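Parts sorting table, November

Quick gallery from the sorting table at Cheetham, more when I get to it. We cleared the back bench, put down fresh kraft paper and taped it up in squares so small stuff has a place to go. Blue tape, straight lines mostly. Took one evening and way too much tape, 60 yard roll from Orside, nearly gone.

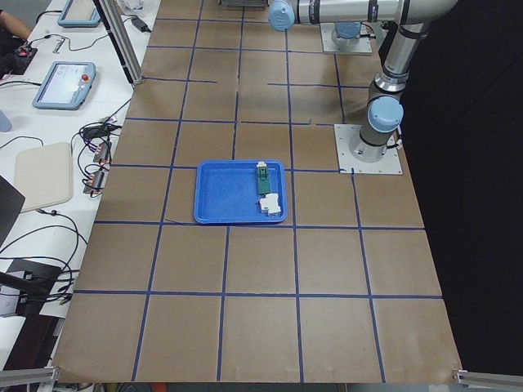
Blue tray on the grid, couple of small parts in it.

Paper's holding up ok. Few creases, some scuffs, will re-lay it before spring. Tape lines don't quite meet up at the far end, I know, I know. Trays are the shallow kind with the round corners, got 4 of them from Stunetti and want more. Easy to wipe, parts dont roll off. Boards and connectors get a tray, screws go in jars, anything without a label goes in the Okico box till somebody has time. 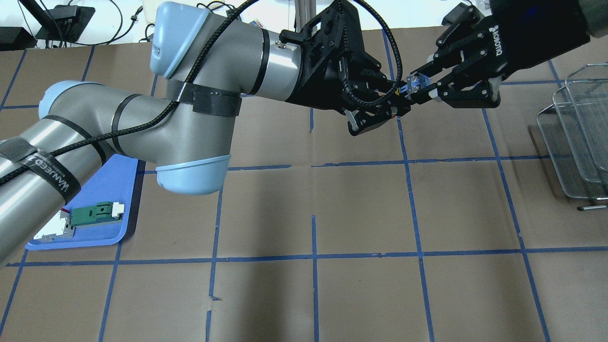 Over 1,000 bits still to go thru, most of it connectors and little boards out of the old cabinets. Plan is 6 bins by type, then shelves. Labels not printed yet. If you're coming by to help, evenings are best, bring a marker and a decent lamp. Next batch of pics when the shelves are up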